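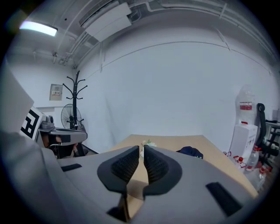 Preguntas frecuentes sobre las mesas y la decoración de sala -- Espacios Trillberg

¿Las mesas de madera clara se pueden reservar sueltas?
Sí. Se reservan por unidades, con un mínimo de 3 horas. Si necesita más de 4 mesas, escríbanos antes para confirmar que las hay en la sede de Plerkeck.

¿Las flores van incluidas?
Sí, son artificiales: flores blancas con hojas verde pálido. Puede moverlas o retirarlas durante su reserva. Al terminar, déjelas otra vez sobre la mesa.

¿Se pueden lavar las flores?
No las moje. Les quitamos el polvo con un pincel seco y eso basta. Si se manchan, avise en recepción.

¿Con qué limpio la mesa?
Con un paño apenas humedecido, siguiendo la veta, y después con uno seco. Nada de lejía ni estropajos. Los vasos, siempre con posavasos.

¿Puedo pegar cosas en la mesa o en las paredes blancas?
En la mesa, no. En las paredes solo se admite masilla adhesiva -- la cinta de doble cara levanta la pintura y se descuenta de la fianza, que es de 52 euros.

He olvidado una gorra o un bolso. ¿Cómo lo recupero?
Las prendas y los bolsos que quedan sobre las mesas se guardan en recepción 4 semanas. Indique el color y el día de su reserva.

¿Puedo llevar mi propia decoración?
Sí, siempre que no lleve velas, purpurina ni agua. Los jarrones con agua se permiten solo en la sala Italeck.

¿Cambian las tarifas este año?
Las actuales se mantienen hasta octubre.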